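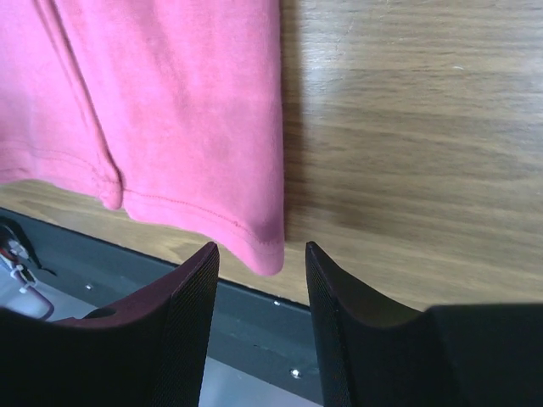 Falttisch und Kleiderfächer: Bildgalerie

Von Shalini Sengar
21. Juni 2026

7 Kommentare · 60-mal geteilt

Gegenstand dieser Galerie ist das Zusammenlegen von Langarmoberteilen auf ebener Unterlage. Die Maßangaben im Text beziehen sich auf das Ablagesystem Cosulach, das in der Wäschekammer in Udley verwendet wird. Die Fächer dort sind 673 mm breit. Ein Stapel aus gefalteten Oberteilen soll darin ohne seitliches Nachdrücken Platz finden, zwei Stapel nebeneinander nur bei schmaler Faltung.

Saum und Naht

Bei Strickware entscheidet der Saum über die Lage des ganzen Teils. Ein umgeschlagener, abgesteppter Saum ist dicker als die Fläche darüber und neigt dazu, sich an den Ecken zu wellen. Vor dem ersten Falten wird er deshalb mit der flachen Hand von der Mitte nach außen gestrichen. Nähte, die auf den Saum zulaufen, bleiben gerade. Verläuft eine Naht schräg, wird nicht am Saum gezogen, sondern das Teil von der Schulter her neu ausgelegt. Ziehen am Saum dehnt die Maschen, und die Kante steht danach auch im Stapel ab.

Matte Strickstoffe zeigen Längswellen stärker als glatte Webware. Leichte Wellen sind zulässig, eine durchgehende Knickfalte nicht.

Auslegen und Ärmel

Das Oberteil liegt quer zur Tischkante, Schulter auf der einen Seite, Saum auf der anderen. Zuerst wird der hintere Ärmel nach innen auf den Rumpf gelegt. Der vordere folgt erst, wenn der hintere flach liegt und die Manschette keine Ecke bildet. In der Variante Carrasco werden beide Ärmel vor dem Längsfalten eingeschlagen, in der Variante Gretbridge wird der zweite zusammen mit der Längskante umgelegt. Die zweite Variante spart einen Handgriff — sie verlangt allerdings einen sauber ausgerichteten Saum.
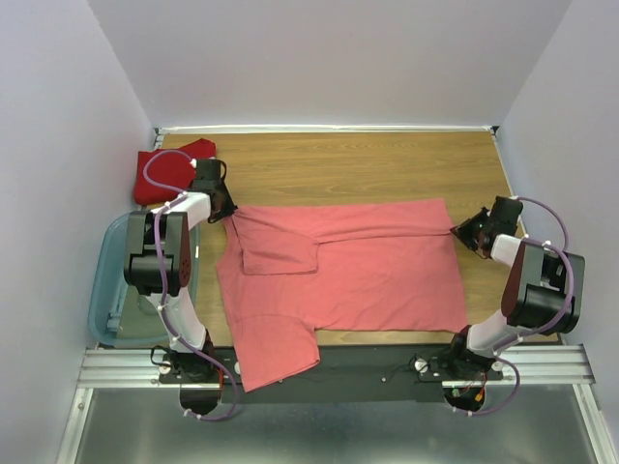 Korallenrosa Hemd, quer ausgelegt, Saum rechts. Der obere Ärmel liegt eingeschlagen auf dem Rumpf, der untere hängt über die vordere Tischkante.

Hinweise zur Ablage

Gefaltete Teile kommen mit der geschlossenen Kante nach vorn ins Fach. Langärmelige und kurzärmelige Ware wird getrennt gestapelt, da die eingeschlagenen Ärmel den Stapel einseitig erhöhen. Bei schwerem Strick wird jedes zweite Teil um 180 Grad gedreht. Helle und kräftige Rottöne liegen in getrennten Fächern.

Die Maßtabelle für die schmaleren Cosulach-Fächer wird im August ergänzt — bis dahin gelten die Werte der breiten Ausführung nur für diese.

2.905 Aufrufe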